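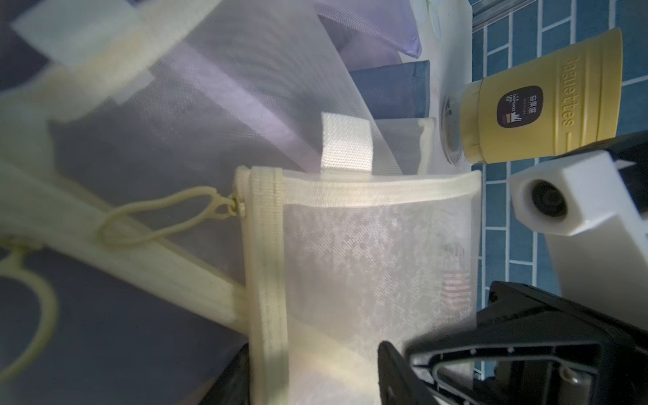 Mesh, binding and a zipper pull, as the wrist camera gets them.

July
By Teun Bosman
Reading time: 5 minutes
Print | E-mail

I spent most of a Monday at Miltel's place in Skallen, teaching a robot to put things in bags. I went because Fedside, the outfit I do bench work for, is being sold the idea that you can show a pair of arms a job a few times by remote control and then go have lunch. I'd like that to be true. I have packed a lot of bags.

The pitch goes like this. You don't program anything. You move a set of handles, the arms copy you, everything gets recorded, and later a model is trained on the recordings until it can do the job alone. The sales sheet from Kuhlmann, who want to supply us with the handles, says "teach it the way you'd teach a new hire." I have taught new hires. None of them needed to see me open the same pouch all morning.

What the day was like

The recording I helped with had a target of 300 good runs for one task: pick up a soft pouch, get it into a bag, let go. By the end of the day I could do it without swearing. My first run was so bad that the woman running the session deleted it while I was still holding the handles.

The difficulty is that you feel nothing. With your own fingers you know when cloth is caught between them. With the handles you squeeze, the far gripper squeezes, and you look at a screen to find out whether you've got the fabric or the air next to it. Mesh is the worst for this. You can see straight through it to whatever lies behind, and your eye keeps wanting to go there. Add a zipper pull on a thin loop and you can lose a good minute just deciding which of the pale things is the one you're after.

And if I have trouble telling, sitting there with a lifetime of handling cloth behind me, I want to know what the model is supposed to learn from my guessing. I asked. The answer was that it learns from the camera views and the arm movements together, and that with enough runs the guessing averages out. Maybe. My guessing is not random, though. I always go in too low and then correct. Average that out and you have a robot that goes in too low and then corrects.

The part I liked

I'll be fair. Driving two arms at once is a strange pleasure once it clicks. You stop thinking left, right, open, close and you just reach. There was a stretch after lunch when I wasn't aware of the handles at all, and it felt a bit like the first time you back up a trailer and it goes where you meant it to.

It's also a good deal better than the older way we tried at Fedside, which was to grab the arm itself and push it through the motion by hand. That works for a stiff part that always sits in the same spot. For anything floppy it was hopeless, and your own elbow was always in the camera's way.

The people at Miltel weren't overselling either, I should say that. They were careful about what they claimed. It's the sales sheet that isn't careful.

The set it learns on

My bigger doubt is about where all this gets recorded. The arms work in a little booth, blue brick-pattern wallpaper on the walls and a floral mat underneath. A tote bag with blue straps at the back, a mesh pouch, a roll of tape, a yellow holder full of pens. It's a fair little selection, hard and soft things mixed. But our packing bench at Fedside doesn't have roses on it, and the light comes in from one side until noon and from the other side after that.

They told me they change the backgrounds between batches so the model doesn't get attached to one. Good. How many backgrounds is enough? I got a shrug and a smile, and I respected the shrug.
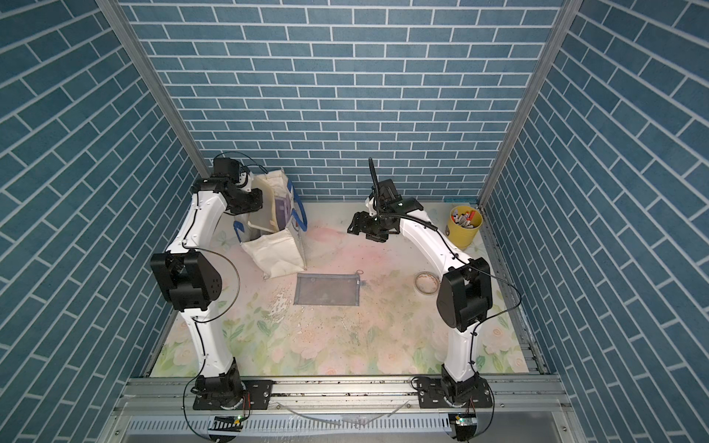 The numbers, such as they are

The whole collection so far comes to 2578 runs, all tasks together. That sounded like a lot to me until I thought about how many tasks it was spread over. Ours would be a new one, so we'd start again at the bottom and hope the older runs help.

My best pace was up to 5 runs before I needed to put the handles down and shake my hands out. It's tiring in a way that's hard to explain to people who see you sitting in a chair. Somebody has to do that work, and it isn't on the Kuhlmann quote. The quote has arms, handles, cameras, software and a training day. It has no line for a person doing the same thing 300 times, then doing it again when we switch to a different bag.

What I told Fedside

I said to wait. Let Miltel finish this batch, then bring 2 of our own bags over to Skallen, ones the model has never seen, and watch what happens with nobody on the handles. No edited clip, no speeding up. If it gets the pouch in the bag more often than not, I'll gladly sit down and record our task myself.

If they say our bags need to be recorded first, we'll have learned something for the price of a train ticket. I've asked for a date in the fall and haven't heard back yet. I'll post again when I do.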